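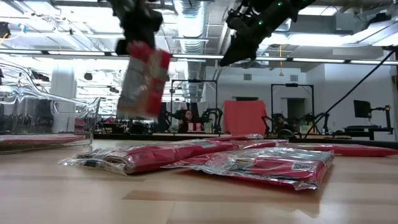 2018-12-18. Second go at the Silberg helmet liners, front position only, 60 cm drops. Clodagh reckons they beat the old Tully foam and I still don't buy it. The first set looked good, but those pads came straight out of the cupboard and the Tully ones had already taken a season of linemen. New against worn proves very little. I'd also like every pad sealed until its turn from now on, in clear film like the red packs with the white label areas, though that crinkled plastic catches the overhead light badly and I want labels we can read without picking the thing up.

Ran 25 drops per liner. Peaks on the Silberg were lower for the early hits and then crept up. Róisín says the creep is the headform neck working loose. Could be. She tightened it after drop 35 overall and the trace did settle, but one fix halfway through a run tells me nothing, so I've binned the lot from before it.

Plirnus sheet claims the sensor is good for over 425 g. Fine, we are nowhere near that. What bothers me is drift at the low end, and the sheet is silent there.

Tania wants a line for the coaches before the playoffs. Not from this data. "Softer at first" is as far as I'd go, and they'll hear "safer".

To do: fresh Tully pads, same age as the Silberg. Neck bolt checked before each liner. Ask Fulgencio for the cold box in January - the pads were all at room temperature and the pitch won't be.

Filed under: Bench notes, Gridiron kit, Helmets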